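From: Prasetyo Yusof
To: Prarik home baking list
Subject: Re: [prarik] Rye starter gone quiet in the cold

> Hi all, my rye starter did fine until January and now it just sits
> there. I feed it every morning at 7 and by dinner it has barely moved.
> It smells okay, a bit like green apples. I have switched flour twice.
> Is it dead? I'm baking for my sister's open house in two weeks and I
> promised her four loaves of the caraway one. Also, can somebody repost
> the Mundavus formula? The link in the archive goes to a parking page.
> Liew

Hi Liew,

Green apples is a great smell! Please don't throw it out. A starter that smells like that is alive and well and just cold. Mine does the same thing every winter, and the first year I was so sure I had killed it that I mixed up a whole new one, and then the old jar went over the top overnight and glued itself to the shelf.

Quit switching flours for now. Every time you change, the thing has to get used to a new menu, and you can't tell what's helping. Pick the whole rye you like best and stay with it for a week.

Then get it warm. I keep mine in the oven with only the light on, door shut, and a strip of tape over the dial so I don't preheat it by mistake (yes, I have done this, and yes, it was the night before a family lunch). If your oven light runs hot, prop the door open with a spoon handle. You want the dough itself in the high seventies, so stick a thermometer right in the jar and ignore whatever the room says. Warm feeding water helps too, and it's the easiest fix of the lot – I mix at 85 degrees in winter and straight from the tap in summer.

The other thing I'd try is a smaller seed. If you're keeping half the jar back every time, the new flour is used up fast and the whole business turns sour and sleepy. Keep a spoonful, feed it five times its weight in flour and the same in water, and be patient the first two days. By the third it should be domed and cracked on top by the afternoon, and when you pull it open with a fork it looks like wet sponge. I love that moment, it gets me every time.
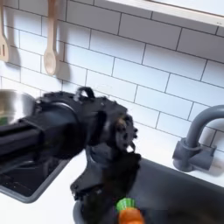
Does rye starter need to double before you bake with it?

Go by the cracks and the smell, and treat doubling as a nice extra. Rye doesn't have the stretch wheat has, so a stiff one may only go up by half and still raise a beautiful loaf.

Okay, the Mundavus formula! I'm so glad somebody asked, it's my favorite thing on this list and it has been buried for ages. The full batch is 1670 grams of dough, enough for two medium pans, so you'll want to make it twice for your four loaves.

Ripe rye starter, 300 grams
Whole rye flour, 607 grams
Bread flour, 300 grams
Water, 440 grams
Salt, 18 grams
Caraway, a heaping tablespoon, toasted if you can be bothered

That comes to a touch under the total, and the caraway makes up the rest. I used to round the rye down to 600 and couldn't tell you the difference, but the person who wrote it up on the old Prastent board was very firm on the number, so I leave it alone.

Stir it all together with something sturdy until there are no dry bits. No kneading at all. It'll look like mortar and you'll think you've made a mistake. Let it sit covered for an hour, scoop it into greased pans, smooth the top with wet hands and dust it heavily with rye flour. When the dusting breaks up into little islands, it's ready for the oven. In my kitchen that takes two hours in the warm spot, and it has taken four on a bad day. Bake at 450 for fifteen minutes, then 375 for fifty more, and take it out of the pan for the last ten if you like a proper crust all over.

Now the hard part: don't cut it the same day. Wrap it in a towel and wait a full day, two is even better – the crumb sets and the caraway comes through so much stronger. For an open house that works out nicely, as you can bake two days ahead and have your evening free.

Do a trial loaf this week if the starter perks up, and write back with how it went. I'd also like to know which rye you end up with, I'm nearly through my bag and thinking of trying a coarser one.

Happy baking,
Prasetyo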